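Rasmus Koppel
28/12/2018

1/ Hard water at home, continued. The tap water in Nurkham tests at 164 ppm as calcium carbonate. After the utility switched wells in December, my own readings moved very little.

2/ Test strips are fine for sorting water into soft, medium and hard. For setting a softener, use a drop titration kit. Mine is a Cerkis. Rinse the vial with the sample water before filling it.

3/ What scale does in a kitchen: it coats the kettle element, clogs the faucet aerator and dries as a white film on anything dark. Clear glass hides a thin film until you hold it up to a light.
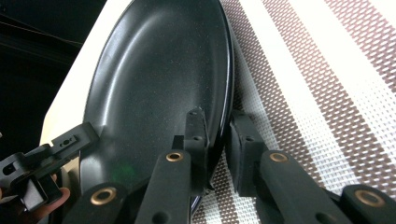
A reply asks whether vinegar in the rinse aid compartment does the same job as a softener. It does not. Vinegar dissolves scale that is already there, and over time it can be hard on rubber seals. I keep it for the kettle.

4/ Softener sizing. Multiply gallons per day by grains per gallon. To get grains, divide ppm by 17.1. Add iron separately if your report lists any.

5/ Regeneration: my Ludimura unit runs on metered volume, every 8 days at our usage. Timer models regenerate on schedule whether you used the water or not — check which one you are buying.

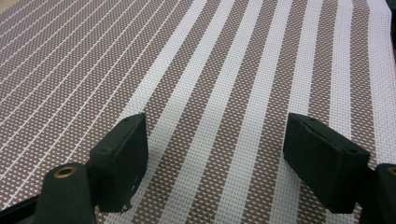 Salt use also depends on the dose per cycle. A low dose gives up some capacity but removes more hardness per pound of salt. I run the low dose and accept more frequent cycles.

6/ Leave the outdoor spigot on unsoftened water. I also left the cold kitchen tap on the hard line, for drinking and for cooking pasta. Blending down to 90 ppm is possible with a bypass valve, but it drifts with flow rate.

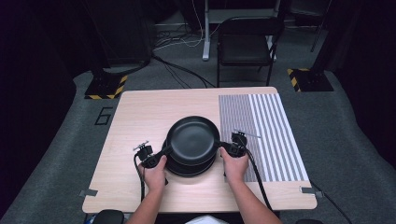 7/ Dishwashers with a built-in softener need their hardness setting changed if you add a whole-house unit. Otherwise they go on using salt they don't need. The setting is usually in the manual under first use.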